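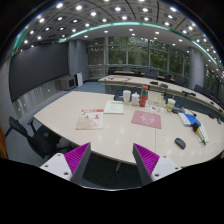 What Do People Read While They Wait? A Study of Magazines in Shared Spaces

Hanane Amrani
Term project, Reading and Everyday Life

Where the idea came from

My aunt runs a hair salon in Pekcombe, and when I was little I learned half my vocabulary from the stack next to the dryers. Recipes, gossip, knitting patterns, one very long article on horses! I wanted to find out whether people still pick up a paper magazine when they have a phone in their pocket, and what makes them choose one over another.

How I did it

I picked seven waiting areas in Pekcombe: two dentists, the salon, a tire shop, the library lobby, a bank and the clinic on Plelotmont Road. At each one I sat for several afternoons in December with a notebook and marked down every adult who waited longer than five minutes. I wrote down whether they used a phone, read something on paper, talked, or just sat. I asked the staff first and put up a small sign so people knew what I was doing. Nobody's name was recorded.

I ended up with 200 people on my sheets. I also gave out a one-page survey, and 146 came back filled in, far more than my teacher told me to hope for.

What I found

Phones won, as expected. But 30 of the 200 people read something on paper, and they were spread out very unevenly. The tire shop had almost none. The salon had the most – partly, I think, because it's hard to hold a phone with foil in your hair.

The covers mattered a lot. On the survey, people said they reach for a picture first and only then read the headlines. Fashion and food did best. The local magazine Zaki did well too, mostly with people who wanted to see if they knew anyone in it (one man at the bank found his own cousin and showed everybody).

Age of the issue hardly mattered, and this surprised me more than anything else. I had guessed people would skip old ones. Several wrote that they like old issues better, and one woman asked for a copy of a soup recipe from four winters ago.

Placement was the other big thing. Magazines lying flat and spread out got picked up. Magazines in a wall rack mostly stayed there. At the second dentist I got permission to move the pile from the rack to the low table halfway through, and the reading went up that same afternoon.

Problems

I only went in the afternoon, so I missed the early crowd. The clinic took its magazines away during my second visit, and I kept those sheets in the total anyway. I also wish I had asked people's ages. Some of them stopped me to talk, which was lovely but made me miss a few arrivals – I put a star on those pages.

Next steps

I would love to try this again in spring with morning visits and a puzzle magazine added at each place. The tire shop has already said yes.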